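**Newsletter, January 22, 2020**

## Patch 2 for Trerkov: what changes in the turn order

The second patch for Trerkov went out to all players this morning. It is a small download and most of it concerns one system, the initiative queue, which has been the main source of letters to this newsletter since the game left early access. The notes supplied with the patch are brief, so the changes are set out at more length below, with the results of our own play on the new version.

Trerkov is a turn-based tactics game played on a hex grid. Each side brings a squad, and every unit has a speed value that decides its place in the queue. Under the release version, speed was compared once at the start of a battle and the resulting order was fixed. A unit that was slowed in its first turn kept its place. A unit that was hastened gained extra movement but did not act any sooner. Players who built squads around slowing effects found that they were paying for half a skill.

From this version the queue is sorted again at the end of each round. Any effect that alters speed is counted at that point, and the new order is shown along the top of the screen before the next round starts. Effects applied in the middle of a round still have no bearing on that round. This is stated in the notes but not in the game itself, and the tooltip for Slow has not been updated. It still reads as though the effect were immediate.

Ties are handled differently as well. Previously the attacker won every tie, which gave a clear advantage to whoever started the fight. Ties now go to the unit with the lower armour value, and if armour is equal, to the unit that acted later in the previous round. The second rule means that two identical scouts on opposite sides will take turns at going first.

### Effect on existing squads

The heavy squads lose the most. A typical heavy build relies on three shield bearers with matching speed, placed so that they act one after another and close a line across the map. With the new tie rule they still act together against slower opponents, but any light unit at the same speed will now act before all three. On the Isum river map, where the crossing is two hexes wide, a single scout can reach the ford before the line is closed. We tried this in 14 battles with the same two squads, and the heavy side won five. On the previous version the same match was close to even.

Mixed squads are little changed. Squads built on slowing effects gain a good deal, though less than some players expected. The slow effect lasts two rounds and the first of these is partly spent waiting for the queue to be sorted. To get full value the effect should be applied late in the round by a unit near the back of the queue, so that as little time as possible passes before the sort. The frost archer, with a speed of 23, is too fast for this in most squads. The marsh witch is a better choice and costs less.

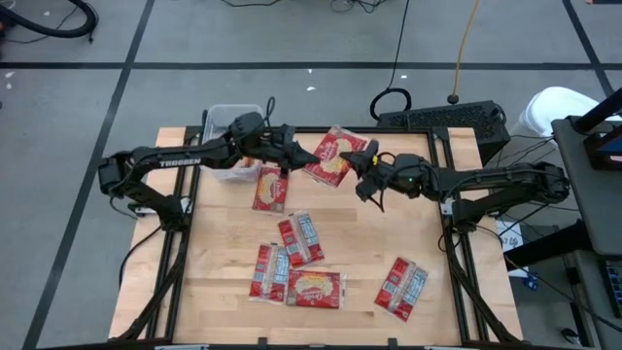
Haste has the opposite problem. It is cast on a friendly unit, usually early, and the extra movement is available at once. The improved place in the queue comes a round later, when the unit may already be in contact with the enemy and has less need of it. Annatjie Mathebula, who runs the Weldu league, has suggested holding haste until the second round and using the caster's first turn for a ward. Her own results with this are good, but her league plays on large maps where contact comes late.

### Interface

The queue display now shows every unit in the battle. In the release version it was limited to the next eight, which made planning difficult in larger fights. On a small monitor the portraits become very narrow once both sides are at full strength. They can be made larger in the display menu, under Battle, but the bar then covers the top row of hexes. Holding the left Alt key hides it. The key cannot be changed at present.

Hovering over a portrait marks the unit on the map, and hovering over a unit marks its portrait. A preview has also been added: when an ability that alters speed is selected, a faint second marker appears in the bar at the place the target will occupy after the next sort. The preview ignores other effects that will run out before then. If the target is already hastened and the haste is about to end, the marker will be wrong. We have reported this.

### Computer opponents

The computer opponent has been adjusted to take account of the new rules, with mixed results. On normal difficulty it now applies slow effects to the fastest enemy in range, which is reasonable play. On hard difficulty it appears to weigh the sorted order one round ahead and will sometimes pull a wounded unit back so that it acts later. This works well on open ground. On maps with narrow ground, such as the Isum crossing and the mine at Sikov, the retreating unit blocks the units behind it and the whole squad stands still for a turn.

Time taken by the computer to choose its moves has gone up. On our older test machine a full round against a large squad now takes more than 30 seconds on hard. The newer machine shows no difference worth recording. Players with older hardware can turn on fast decisions in the options menu, which limits the search and brings the wait back to its former length. The computer plays noticeably worse with this setting on.

### Saved games and replays

Campaign saves from the release version load without trouble if they were made between battles. Saves made during a battle will load, but the queue is rebuilt from scratch at the start of the next round and the result may differ from what was planned. It is safer to finish any open battle before installing the patch.

Replays are not carried over. The replay file stores commands and the random seed, and does not store positions, so an old replay run under the new rules soon goes out of step and stops with an error. Anyone who wishes to keep a replay should record it as video first. The release version can still be chosen from the beta tab in the launcher until the end of February.

### League play

The Weldu league will finish its present season on the release version and move to the patched rules for the next. Squad lists already handed in may be changed once without penalty. The points cost of the marsh witch is under review - a rise of two points has been proposed - and the cost of the shield bearer may come down by one. Brunello Gatti is collecting match results on the new version and asks that they be sent with the squad lists for both sides, the map name and the number of rounds. Results without squad lists cannot be used.

Known faults still open at the time of writing:

- The tooltip for Slow gives the old rule.
- The queue preview ignores effects about to expire.
- In two-player games over a network, the bar may show a different order on each machine until the first unit has moved. The order on the host's machine is the correct one.
- The sound for the end of a round plays twice if a unit is summoned on the last turn.

The next issue will cover the terrain changes, which are in the patch but switched off by default.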